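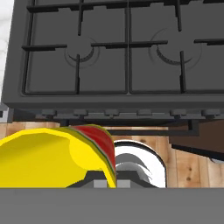 Credit: Vonevance

4. Adding a parish to the Porkidura map

4.1 Open the Places panel and select New parish.
4.2 Enter the name and the county. Names are limited to 18 characters.
4.3 Type the population from the latest census, without commas – for example, 2776.

Note: Villages with fewer than 745 residents are hidden at zoom level 5 and below.

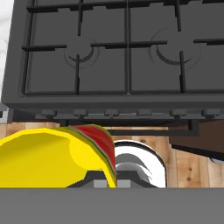 4.4 Draw the boundary clockwise and close it on the first point.
4.5 Select Save.

Caution: Saving replaces any older boundary. Export it first (see Section 6).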